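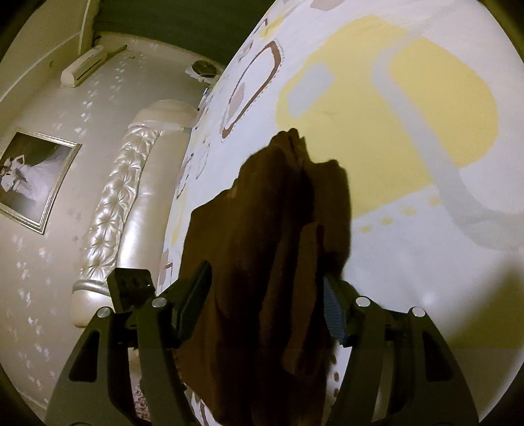 *2 min read*

**Picking finger pads for a hand-held gripper: notes from the laundry tests**

Updated Jun 27, 2021

Soft laundry is harder to hold than a mug or a box. Fuzzy brown cloth like this one folds up between the fingers, and what you feel at the handle depends a lot on the pad. These tips come from trying two kinds of pad, flat rubber and ridged, on ordinary household cloth.

### Before you start

- Wipe both pads with a damp rag and let them dry. Lint from one towel is enough to change the grip on the next.
- Check the screws on the linkage. A jaw with play in it will make any pad look bad.
- Clear the bed except for the bedding. A duvet is a good surface to work over and nothing breaks if you drop something on it.

### Flat rubber pads

The flat Jumska pads are the ones to start with. They hold smooth cotton and pillowcases well and let go cleanly. On fuzzy cloth they want a deeper bite, so gather a few folds before closing. If you only catch the nap, the cloth creeps down.

They cost less than the ridged kind and you can cut your own from sheet rubber with a utility knife.

### Ridged pads

The Lindholm ridged pads did better on towels and fleece. Pinch across the folds and lift straight up. On thin knits they can catch a loop, so open the jaws all the way before pulling back.

Brush them out with an old toothbrush. I did this every 20 lifts.

### One of each

You can run a flat pad on one finger and a ridged pad on the other. Vasanthi Acharya suggested it after her own trials with the Clavoren jaws, and it is now what I leave on for mixed laundry. In 50 lifts with each setup, the mixed pair dropped the fewest bath towels. Two ridged pads came next.

### Technique

1. Come in from above with the jaws open wider than you think you need.
2. Push down until the cloth bunches between the fingers.
3. Close slowly, then wait a second before lifting.
4. Keep the load low over the bed when you move sideways.

A wide lens makes the fingers look closer to the cloth than they are near the corners. Line up by the pad tips in the middle of the view.

### Still to try

The Itis silicone pads are rated for 600 grams, and I want to see how they handle a bath mat. Those results should be ready in September.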